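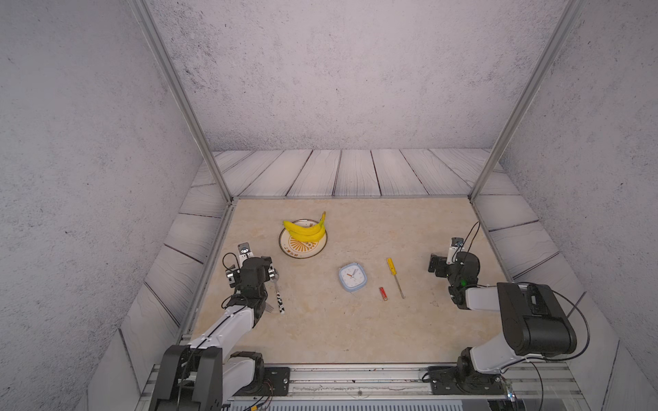

Bananas on a plate, a small alarm clock, one AA battery and a yellow-handled screwdriver.

Do You Really Need a "Clock Kit"? Small Battery Jobs, Minus the Nonsense

Every few months somebody shares the tip that a quartz clock runs more accurately on expensive batteries. I have my doubts. A cheap alarm clock sips so little power that a plain alkaline AA will run it for a year or more, and the pricey lithium kind is mostly money spent on a thing you look at twice a day.

I'm no kinder to the Fevura battery organizer, which has slots for 194 cells. Who owns 194 cells? A jam jar does the same job, as long as the 9-volts live somewhere else with tape over their terminals.

What I do think is worth the trouble:

Clear a patch of table before opening anything. The screws on a battery door are tiny and they roll.

Try the door with your thumbnail first. Plenty of them have no screw at all, and people chew up the plastic going at it with a screwdriver.

If there is a screw, check that the tip fits before you turn. A big flat blade in a small cross-head will ruin it in one go.

Look at the contacts. White or green crust comes off with a cotton swab and a little vinegar. Let it dry, then put the new battery in.

Set the time, then set the alarm, then test the alarm. I skipped the last step once and got up at 17 minutes past nine.

As for testing a battery by dropping it to see if it bounces: a bouncy alkaline may be spent, or it may just be partly used. A cheap tester tells you more.

And the bananas. I've read that wrapping the stems in plastic keeps them for an extra week. I tried it in July and got maybe a day out of it. A plate on the table, away from the sunny window, is fine. Eat the spotty ones first.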